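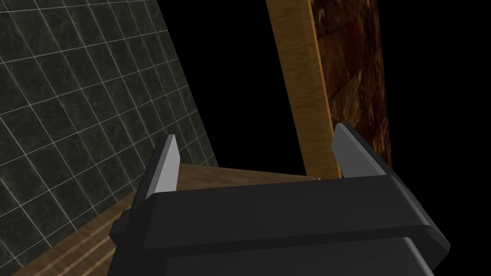
Open fingers in the Varela apartment, simulated. Tiled wall on the left, upright wooden board on the right.

Prerkeo software notes: the door work in Varela

In the previous issue we promised to write more about the planner and less about the hardware. So this month's item from our group is only about software. We have spent most of the time since the summer on one task, which sounds small: the robot must go to a closed door, put its gripper on the handle, press it and open the door, while the second arm stays out of trouble. All of it is done in Varela, our simulated apartment, before we bring anything to the test hall in Prarnness.

For readers who joined recently, Wulliser is our planning and control package. It takes the camera images, the joint positions and a goal, and it gives back motions for both arms and the body together. The first version planned each arm alone and then checked if the two plans could be executed at the same time. This was easy to write and easy to explain, and it worked well on a table. In a narrow space it worked badly. The left arm found a good path, the right arm found a good path, and then the check at the end refused both and everything started again from zero. Wulliser 2 plans for both arms from the beginning.

What changed in the planner

The main change is that the arm which has no task is now also part of the problem. Before, we parked it in a fixed pose and hoped that the pose was free. Near a large piece of furniture it often was not. Now the free arm gets a soft goal: stay high, stay away from surfaces, do not block the view of the camera. "Soft" means the planner may break this wish a little if the working arm needs the space. We can set how much by one number in the configuration file, and we ask everybody please not to change this number in the shared file, only in your local copy. Last week two experiments could not be compared for this reason.

The price of this change is time. A joint plan for both arms needs longer than two separate plans, and the first results were so slow that some of us wanted to go back. The solution was quite ordinary. We keep the previous plan and repair it when the goal moves only a few centimetres. Most of the time the goal does not move more than that, so a full search is necessary only at the start of the motion or after a collision warning.

Seeing with the gripper camera

The second part of the work was in perception. When the gripper comes near to a surface, the head camera does not help very much, as the arm itself covers the interesting place. We then use the view over the fingers. It is a difficult view. The gripper fills a large part of the image, its housing is black, and the pads on the fingers are light grey and brightly lit. Our old segmentation model liked these pads too much. It joined them to whatever pale surface was behind, and the planner received an obstacle which was moving together with the hand.

We now render the gripper from the joint positions and cut it out of the image before segmentation starts. This is an old trick and we should have used it earlier. The mask is made a little bigger than the gripper itself, so that a thin line of wrong pixels on the border does not come through. The disadvantage is that we also lose some true pixels directly beside the fingertips, exactly where we would like to have them. For the last part of the approach we therefore trust contact more than vision.

There was another problem with the black background. In some places of Varela the camera looks past the walls and gets no depth at all. Wulliser 1 counted these pixels as free space at infinite distance, and several plans went happily in this direction. In the new version a pixel without depth means "unknown", and the arm may go into unknown space only slowly and only when there is no other way. The same rule will be useful in Prarnness, where glass and shiny metal also give us holes in the depth image.

Textures are the third point. Varela has square tiles with light grout lines, several kinds of wood grain, and some dark red-brown panels with a pattern like stone. The tiles are very good for the position estimate, which finds the corners of the grid and is satisfied. But a regular grid looks the same after you move by one tile, and twice a week the estimate jumped by exactly this distance. We added a check against the wheel and joint data. If the image says that the robot moved by one tile and the motors say that it did not, the motors win.

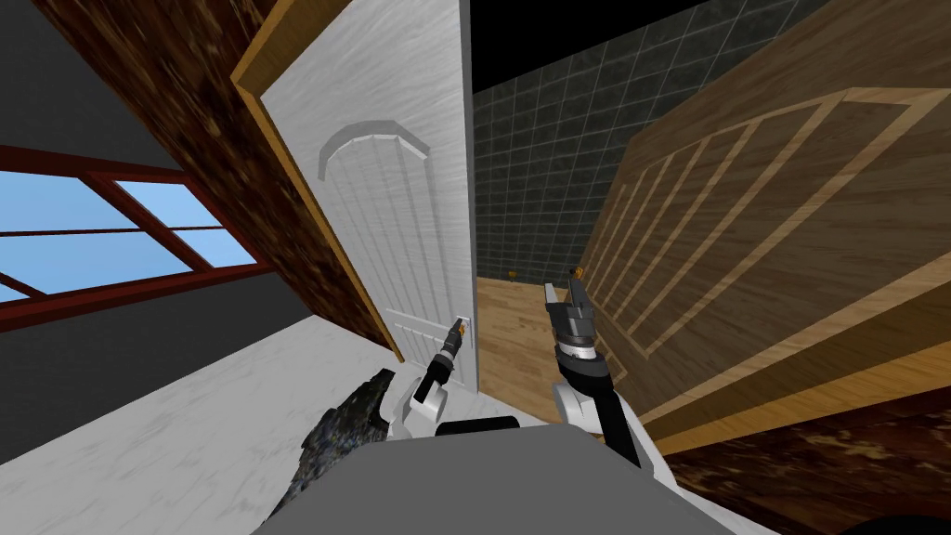
Left gripper on the door handle, right arm raised beside the cabinet. View in the simulator.

Touching the handle

The door with the arched panel has become our standard test door. The handle is small and silver, it sits low near the side of the door, and there is a big cabinet in the way of the other arm. We did not choose this place for comfort. If the right arm can stay upright beside the cabinet while the left one does the work, we are more confident about other places.

The approach to the handle has two phases. First the planner brings the fingers to a pose a short distance from the handle, using vision. Then the controller takes over and moves in a straight line with low stiffness until it measures a force. The planner is not asked any more in this phase. Only when the force comes too early, or does not come at all, the controller gives up, goes back along the same line and requests a new plan.

The difficult question was what "too early" means. At first we used a fixed distance. With this value the controller was too nervous for small handles and too patient for large ones, so it sometimes pushed against the door itself and reported success. Now the limit comes from the uncertainty of the handle position. If perception is sure, the limit is tight. If perception is not sure, the controller has more freedom but it must move more slowly.

We ran the complete sequence from 68 start positions in the apartment. We do not want to publish a success rate yet, for the simple reason that we corrected the contact model in the middle of the series and the first half has to be repeated. What we can already say is where the failures are. Most of them are in the turn before the door, when the body is still rotating and the handle is seen at a very flat angle. The pose estimate is poor there, and the planner believes it for too long. A smaller group of failures is in the release: the fingers open, but the hand moves away before they are open completely, and it pulls the handle with it. The second one is a bug in our state machine and the correction is in review.

Tooling

The replay viewer can now follow any camera link, also when the link is tilted strongly. Some colleagues asked for an option to keep the horizon level. It is there, under the view menu, but it is switched off as default. We found that people who debug the controller prefer to see the same image as the software sees, even if one must turn the head to the side.

The viewer also writes the joint names beside the curves at last. Logs from Wulliser 1 can be opened, with one limitation: the free arm is displayed in the parking pose during the whole recording, as the old format did not save it separately.

One request to all users of the shared machines. A full replay with depth images takes much disk space, and the cleaning script does not touch folders with a lock file. Please delete your lock files when you go home. On Saturday the night runs stopped with a full disk and the queue had to be started by hand.

Next steps

We will repeat the first half of the series with the corrected contact model, and then go to the other doors. Varela has 6 rooms, and until now the robot has worked mostly between two of them. After this we want to try handles at different heights, and doors which open towards the robot, where the body must go backwards during the pull. The planner can do it in principle. The controller cannot hold the contact long enough yet, and we expect to spend October on this.

The configuration files for the standard door are in the Wulliser repository, in the folder with the Varela scenes. If you test with your own arm model, check the direction of the wrist joint first. Two groups had it reversed, and the result looks like a planner error for quite a long time. Questions can go to the usual Prerkeo software list, and we normally answer in the same week.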